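Small purple flowers on a wooden table near big windows – how to keep them, and what are they?

Community Help > Home and Plants > Indoor plants
Asked 28 Apr 2018
Viewed 2,472 times

Guoqing Cao
Member, Festthorpe

Good day to all. I have a question about small potted flowers and also about the table where they are standing, and I hope it is allowed to put both in one post.

We have a room with white walls and large windows, and in it a light wood table which several people use for drawing and for writing labels. In January we had nothing green there and it was a little sad, so this spring I bought small flowering plants at the market in Festthorpe. The seller spoke very quickly. I understood the word "primrose" and my colleague, who stood beside me, understood "pansy". We have not agreed until today. The flowers are in purple and violet colors and the centers are yellow.

I would like to know these things:

First, how can a person without experience tell a primrose from a pansy? I looked in a book, but the drawings were very small.

Then, will such a plant stay nice indoors? In the afternoon the room becomes warm. The plants I had before, at home, made long thin stems and after three weeks there were almost no new flowers.

And the last thing is the table. The wood is pale, with oil on it and no varnish, and I am afraid of rings from the pots. We also keep our markers on this table and they are always lying everywhere, so when I water the plants I must first collect them. Is there a good order for such a table, so that the water side and the pen side stay separate? I do not want to buy a new table.

I add two photos of the table.
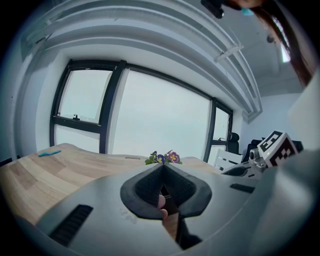
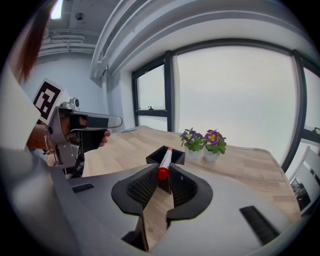 The flowers on our light wood table. In the second photo there is also the black box and one of the white markers with a red end.

I thank you in advance for every advice. I can water in the morning, but not in the evening, when the room is locked.

Comments

Lahlou
How often do you water now?

Guoqing Cao
Every second day, a small glass for each pot. Sometimes a colleague has also watered and then it is too much, I think.

Ngan-ling Kong
1,077 points

Dear Guoqing,

I have grown both of these on windowsills for many years, so I try to answer in your order.

To tell them apart, look first at the leaves. The primrose has all its leaves coming out from one point at the soil, like a small lettuce. They are long and wrinkled, with deep veins. The pansy makes real stems, and the leaves sit along the stems. Its leaves are smoother, and the edge has soft round teeth.

Then look at one flower from the front. A primrose flower is regular. It normally has five petals of the same shape, each with a small notch, and you can turn it and it looks the same. A pansy flower has an upper side and a lower side: two petals stand up at the back, two are at the sides, and one wide petal is at the bottom. Many have a dark "face" but some have only a yellow center, and for this reason people mix them. Please also check every pot separately. At markets they often stand in the same tray, and it is possible that you and your colleague are both right.

About the warm room. Both plants like it cool and bright. The long thin stems you had before are a sign of too much warmth with too little light. Put them close to the glass, but where the strong afternoon sun does not reach them, and open a window in the morning if you can. Cut the old flowers with the whole small stalk, down to the base. If you pull only the petals, the plant uses its strength to make seeds. With this care I usually have flowers for some weeks more indoors, and then I move the plants outside. The primrose can live for years in a shady place in the garden. The pansy is mostly finished when summer becomes hot.

For watering, please do not follow the calendar. Put a finger in the soil up to 2 cm, and water when it feels dry there. I lift the pot also, a dry pot is surprisingly light. Pour at the edge and keep the middle of the primrose dry, because it rots easily. After a quarter of an hour empty the saucer. And tell your colleague that only one person waters! I put a small paper with my initials beside the pots, and this solved it for me.

For the table, use glazed saucers. Unglazed clay lets the moisture go through slowly, and under it you can find a gray ring after one month. I like a tray even more, with all the pots together on it, so you carry everything to the sink in one time and bring it back when it has stopped dripping. Under the tray I glue small felt pads so that the air can pass.

If you already have a ring on oiled wood, let it dry for some days, rub very lightly along the grain with fine sandpaper, and put a little of the same oil. Try it first on the underside.

Guoqing Cao
Thank you very much, this is more than I hoped. I will look at the leaves tomorrow, together with my colleague.

Lahlou
Member

I have only something for the pens. Choose one end of the table for them and the other end for the pots, and leave the middle for working. An open box is good if it is heavy enough, a light one falls when you throw a marker in. We put a flat stone in the bottom of ours.

Markers with water-based ink I keep lying down. If they stand with the tip up for a long time, the tip becomes dry.

Aritz
New member

Plastic flowers. No water, no ring :)

Ngan-ling Kong
They collect dust on every petal, I had them also – and you must wash them, so again there is water.

Guoqing Cao
I have bought a tray now, a plain metal one. The pots are moving to the left end this week.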